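[Pantry-Table] Mincombe House dining room: arrangement of the tray and cloth table, December

From: Asmaa El Fassi
To: Pantry-Table list

Dear members,

Please find below the response of the Household Office to the questions raised by Mr. Cherkaoui regarding the produce tray and the table on which it stands.
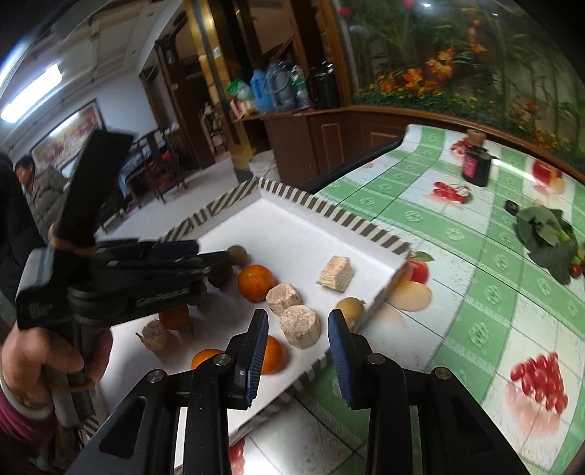 1. Message to which this responds

Sherif Cherkaoui wrote:

> Dear colleagues,
>
> I write on behalf of the Haslam residents who take their afternoon tea at Mincombe House. Several of them have asked me whether the tray on the fruit-patterned cloth is meant for general use or is kept for the cookery group. On two occasions a resident has taken a tangerine and been told, politely, that it was wanted for something else. I do not think anyone was at fault, but a written rule would help.
>
> I would also ask the Office to consider three related matters. First, whether raw vegetables should share a tray with items that are ready to eat. A potato and a wafer do not belong side by side, in my view, even for an hour. Second, whether the green-and-white checked cloth is to stay through the winter or be replaced by the plain one. Third, whether jars may be left on the cloth or should go back to the cupboard after use.
>
> I have no objection to the tray itself. The striped border makes it easy to find, and those of our members with weaker eyesight have said so.
>
> With thanks for your attention,
> Sherif Cherkaoui
> Haslam Residents' Liaison

2. Use of the tray

The white tray with the black-and-white striped rim is a shared tray. It was placed in the dining room so that small items of food could be set out together before being sorted, peeled or put away. It was never assigned to the cookery group, and the Office regrets that the earlier notice could be read in that way.

From the start of next month, the following will apply. Whole fruit on the tray, including tangerines, may be taken by any resident or guest after 4 p.m. Before that hour the tray is reserved for whichever group has signed for the room. A group that needs fruit later in the day is asked to keep it in the kitchen.

3. Raw and ready-to-eat items

The Office agrees with Mr. Cherkaoui on this point. Potatoes, cut stalks and anything else that requires washing or trimming will be kept apart from wafers, cakes and similar items. Two arrangements were considered:

(a) dividing the present tray with a strip down the middle;
(b) obtaining a second tray of the same size, in a different color.

Option (b) has been adopted. The second tray will be ordered through Fuvano, with whom the House already holds an account, and the existing tray will then be used for fruit and ready-to-eat items only. Until the second tray is delivered, raw vegetables should be placed in one of the enamel bowls from the lower kitchen shelf. Leafy greens in particular should not be laid directly on the tablecloth. They are to be shaken out over the sink, trimmed at the stem and stood in a bowl.

Any group finding a cut piece on the tray at the end of a session is asked to discard it if it cannot be identified. The kitchen staff are not in a position to judge how long such a piece has been out.

4. The tablecloth

The checked cloth with the cherries, apples and pears will remain in place until the spring. The plain cloth was sent for repair in December and has come back with the hem shortened, so that it no longer covers the ends of the table. Members who prefer it may request it for meetings in the small room, where the table is shorter.

The fruit cloth may be wiped with warm water and a little dish soap. Please do not use bleach on it. Fruit juice should be blotted up promptly, and the cloth lifted at least once a week so that crumbs can be cleared from underneath. Hot dishes require a mat at all times.

5. Jars

Jars may stand on the cloth during a session. At the end of the session they should be closed, wiped and returned to the cupboard to the left of the window - second shelf, labels facing out. This includes jars with cork-colored lids, which have tended to be left behind on the assumption that they are decorative. They are in regular use, and one went missing for most of the autumn before it was found in the linen room.

Personal jars should carry the owner's name on the base. The Office will hold unnamed jars for 20 days and will then add them to the common stock.

6. Chairs and passage

The dark wooden chairs are to be pushed in when the table is not in use. When the room is busy, those standing are asked to leave the doorway clear so that trays can be carried through from the kitchen. Coats and padded jackets may be hung in the hall. The hooks there have been refixed, and there is now room for 64 garments.

7. Cost

The second tray, a set of table mats and the repair to the plain cloth come to 1,009 in total. The sum will be met from the Sistov bequest, the terms of which allow for furnishings and small equipment in the shared rooms. No charge will be made to the groups.

8. Comments

Members wishing to comment on any of these arrangements should reply to the list within 7 days. Replies sent privately to the Office will be read but will not be circulated. If substantial objections are received, items 2 and 5 will be held over to the next house meeting. The remaining items will take effect as stated.

A printed copy of this message will be posted beside the kitchen door for residents who do not use the list. Mr. Cherkaoui has kindly agreed to take copies to Haslam.

Yours sincerely,

Asmaa El Fassi
Household Office
Mincombe House

--
You are receiving this message as a subscriber to Pantry-Table.
To leave the list, send a message with the word "unsubscribe" in the subject line.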